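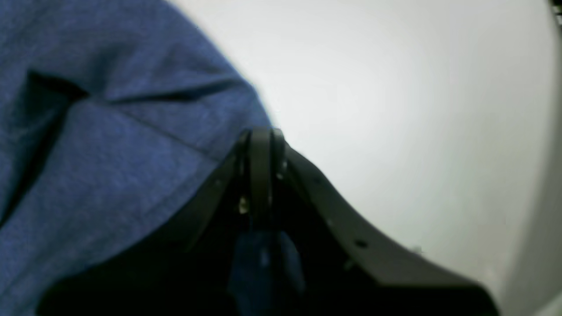 Garment Folders and Sorters (two posts, part-time)
Cava Clothing Exchange, Wisodgate

Do you refold the jumpers in a shop after you've looked at them? Do you have opinions about sleeves? Then please read on, as we would love to hear from you!

Cava is a clothing exchange. People bring in clothes they've stopped wearing, we check them, sort them, fold them and put them out on the shelves, and other people take them home. We've been going for long enough to have regulars, and we're now busy enough to need two more pairs of hands at the folding table. Last February we put 702 garments through the back room. Our new shelving in the front shop holds 2000, and we would very much like to see it full, with every pile square and every size easy to find.

The job

You'll be working in the back room with our floor manager, Orestis Dimitriou, and one or two others depending on the shift. Most of what comes across the table is everyday knitwear and jersey: T-shirts, sweatshirts, hoodies, leggings, school jumpers, pyjamas. There's a steady trickle of shirts and trousers, and in the colder months a lot of coats, but those go on hangers and are looked after separately.

A typical shift goes something like this. You take a bag from the intake shelf, tip it out, and give each piece a proper look on both sides. Collars, cuffs, underarms, hems. Anything that needs a stitch goes in the mending crate with a bit of tape on the spot. Anything that needs another wash goes back to the laundry side. The rest you fold, stack by size and type, and label. When a stack reaches ten pieces it goes out front. It sounds simple and most of it is, but there's real satisfaction in seeing a heap turn into shelves that somebody can find their size on, and you'll get quick at it sooner than you expect.

How we fold

We use one fold for tops, and we'll teach it to you on your first morning (don't worry if you've always done it another way, everybody has). Front down, shoulders level, one side in to the middle of the neckline, sleeve laid straight back down, same again on the other side, then up in thirds from the hem. The finished piece should come out as wide as our folding board. We call the boards Uvars, after the make of shelf they were cut down from, and you'll hear people shouting for one across the room all day.

Soft knits are the tricky ones. Cotton jersey likes to slither and bunch, and if you pick it up by the middle you have to start again. Take it by the two shoulder seams, give it one good shake, and let it hang for a second before it goes down. Then smooth from the neck to the hem with flat hands. Thick sweatshirts get a looser fold, or they spring open on the shelf and push their neighbours off.
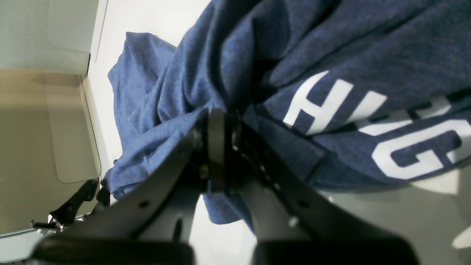
Tops with lettering or a picture on the chest have a rule of their own. We fold them so the print faces up and as much of it as possible can be read from the aisle, as people go straight for them, and teenagers especially will have the whole pile apart to find out what one says. Keep the fold lines off the letters where you can. A print that's been creased in the same place for weeks starts to crack along the line, and older ones go faster. If a design is so wide that you can't avoid it, roll the piece loosely and put it in the roll basket by the till.

Hoodies: hood folded back flat first, cords tucked inside. Please don't knot the cords.

What we're looking for

You don't need any retail or laundry experience. We've had lovely colleagues who came to us from kitchens, from offices, from years at home with small children. We do ask that you

- are happy on your feet for most of a shift (we have high stools, and the table is adjustable)
- have an eye for small things, such as a missing button or a 12 that's been put with the 14s
- can be trusted to say when something isn't good enough to go out
- are kind about other people's clothes. Somebody liked that cardigan very much.

It would be a bonus if you can sew on a button or take up a hem, and a bigger bonus if you can darn. Our mending crate is always full and Orestis is the only one of us who is any good at it! If you'd like to learn, he's a patient teacher and will happily give up part of a quiet afternoon to show you.

Hours and pay

Each post is sixteen hours a week in four shifts. Mornings run from 9 until 1 and afternoons from 2 until 6, and we agree the rota a month ahead so that you can plan round school, study or another job. Both posts are permanent after a three-month trial period. The hourly rate is the same for everyone who works at the folding table, whatever their age, and we'll send it with the full job description when you get in touch. Holiday is paid. Tea and coffee are free, and you get first look at the shelves on your way out, with an allowance of one item a week.

Where we are

Cava is in the old Jõgi hardware shop at the bottom of Wisodgate, and you'll still see the Jõgi name over the door. The back room has its own entrance on the yard side, with a ramp, and there's a bike rack under cover. Inside it's warm and bright with big windows over the table. The radio is on most of the time - the person on the first shift gets to choose the station.

How to apply

No CV needed. Write us a page, or less, telling us a bit about yourself, which shifts would suit you, and one garment you own that you'd never part with. Handwritten is fine. You can leave it at the till, push it through the yard door or email it to the shop, and please put "Folding table" on it so it doesn't end up with the donation forms.

We'll invite people in for a short chat and half an hour at the table, so that you can see what the work is like and ask whatever you want. We pay for that half hour. Wear something comfortable, and leave long necklaces and chunky bracelets at home as they catch on the knits.

If you need anything changed to make the visit or the job work for you, tell us when you write and we'll sort it out together. Questions beforehand are very welcome. Ask for Orestis in the shop, any time after 2.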